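Half my project ended up being about rules, and I didn't expect to enjoy that bit! The brief from Tritolville was two arms, one small pool table and a list of safe working steps that anyone in our year could follow. The list I inherited had 29 steps. I read them out loud on my first morning and lost the thread by step 15.

So I started cutting. Anything that said the same thing twice went, and anything about the old bench went too (we moved to the slotted base in September). I got it down to eight, printed large enough to read from the door.

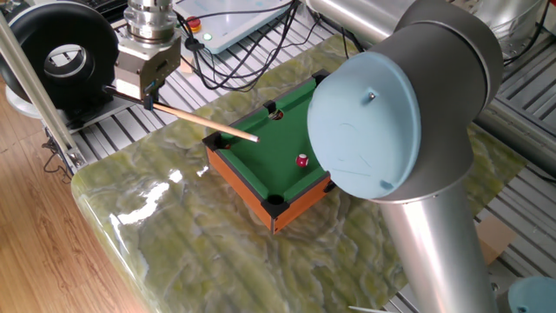

T. Panicker

The rule I argued for hardest is the one about the stop button – it has to be within reach of whoever is running the arms, before power goes on. My second favourite is that no hands go over the table while a gripper has the cue. If the ball needs moving, you pause both arms first, say so out loud, then reach in.

I also capped the speed at 80 mm per second for new users. Some people found that painfully slow, and I do see why, but I'd keep it. Cable routing still needs a proper rule – mine just says "tidy", and that's too vague to check.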